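Speaker notes – Setting up and looking after the arm cell at Pulbridge
Talk for the maintenance afternoon, June 2022
Speaker: Mirjana Dervishi

Opening

Introduce myself. I look after the bench cell and its simulated copy. Doina Stoyanova wrote most of the start-up procedure and will take the harder control questions at the end.

Scope of the talk: one arm, one two-finger gripper, one pedestal, one counter. I will cover mounting, cabling, the gripper, the weekly checks and the simulated copy, in that order. I am leaving out the task software. Damilola Obi covered it last time and his notes are on the Mowat share.

Mounting

The arm stands on its own pedestal in front of the counter. It is not fixed to the counter and must not touch it. When we first put the cell together the base plate was bolted down on a top that was not flat, and the error at the fingertips was large enough to miss small items. Nermin Bilgin shimmed the plate with 2 steel shims under the rear corners and the error went away.

Points to make:
Bolts go in finger tight first, all of them, then to full torque in a cross pattern.
Mark each bolt head with a paint line across the head and the plate. A broken line means the bolt has turned.
Leave the side with the connectors facing open space. You will need to get a hand in there.
After any move of the pedestal, the base position is measured again. Moving it back to the tape marks on the floor is not a measurement.

(Pause. Someone always asks about the tape marks. They are for the pedestal feet only.)

Cabling

Two faults in the first year were both cables. The first was a network plug with a broken latch, which let go whenever the arm stopped sharply. The second was the gripper lead, tied too tightly at the wrist, so that it pulled at full rotation. The controller reported a lost connection in both cases and gave no hint as to where.

What we do now:
The network lead has a strain loop at the pedestal.
The gripper lead is tied with the wrist at its worst angle. If it is slack there, it is slack everywhere.
Every lead carries a number at both ends. The cabinet list uses the same numbers.
Swap the lead before opening the controller. Nataša Petkov spent most of a shift on the controller before trying a new lead.

Gripper

Finger pads wear on the inside edge first. Check with a straight edge across both pads, fingers closed. If light shows at the tip, change both. Never change one.

Homing: the fingers must open and close fully with nothing between them. If the gripper is homed on an object, it stores the wrong closed width and every width after that is wrong by the same amount. This looks like a grasp fault in the log and has been reported to me as one several times.

Pad changes are logged against the cycle counter. The last pair came off at 2843 cycles. The limit we set was 2000, so that pair was overdue, and the log has a note from me saying so. The counter is now read at the weekly check and the number is written down even when no work is due.

Weekly check

Read out the list slowly, people write it down.

Power off, brakes on, look at the bolt marks.
Hand along each lead, base to wrist. Feel for flat spots.
Wipe the arm with a damp cloth. No solvent on the joint seals.
Power on, release brakes, listen to each joint alone at low speed.
Run the 4 reference poses. Write down the offset for each.
Press the stop button during a slow move and confirm that the arm holds.
Home the gripper, fingers empty.

If one pose is out and the others are good, suspect the reference block on the counter. If all are out in the same direction, suspect the base. If the offsets have no pattern, stop and call Doina or me.

The simulated copy

We keep a model of the cell in Clusenum. It holds the arm, the pedestal, the counter and whatever is placed on it. A change to the real cell goes into the model before the next run, and the person who made the change makes the edit. The base position in the model is the measured one, never the drawing value.

New paths are run in the model first, with the counter loaded. An empty counter will pass almost any path. Tall things at the back are what the elbow and the wrist housing find, so a leafy plant, a toaster or similar should be in the layout before anyone signs off a path.

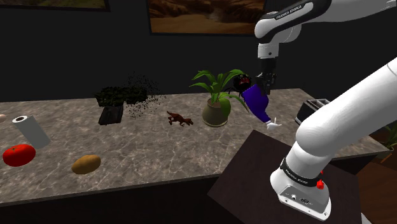
Does the base need measuring again if only the gripper has been changed?
The base measurement stands, as the pedestal has not moved. What does need doing is the tool length and the tool mass, in the controller and in the model, followed by the reference poses.

Carry on with model faults. The common ones are:
Wrong tool mass. The simulated arm holds well, the real one sags or pushes up slightly when the brakes release.
Collision shapes left at their default size. Plants are the worst for this – a single box round the leaves blocks space that is free, and no shape at all lets the arm pass straight through them.
Objects started slightly inside the surface they rest on. The solver pushes them out at the first step and they jump. Raise the start height a little and let them settle.
Old pedestal height. Check the date on the file.

Spares

Held in the Bokum cabinet, second shelf: finger pads, gripper lead, network lead, shims, bolts, paint pen. When the last of anything is taken, write it on the card inside the door. The next full strip and clean is in September, and the cell will be off for the length of it.

Hand over to Doina for questions. Leave the weekly check list on the screen.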